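Keeping a workshop floor clear

Sweep before you put anything away. Small screws roll under the bench and stay there until the next big clean.

Store short offcuts upright in a Plestico tub. Ours holds 22 pieces and cost less at Mercado than a shelf bracket.

Wipe the bench with a damp rag and leave it 10 minutes before setting tools down. 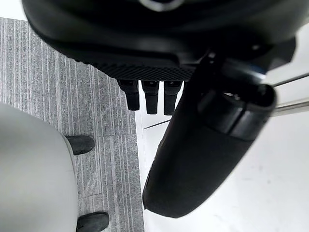
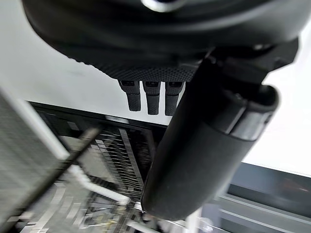
Small parts get lost when they all look alike. Sort them by size first and by color second, and label the lid as well as the side of the box. Black pieces, like the three short tabs hanging in a row, are easiest to find against something pale, so line the drawer with white paper. Change the paper every April.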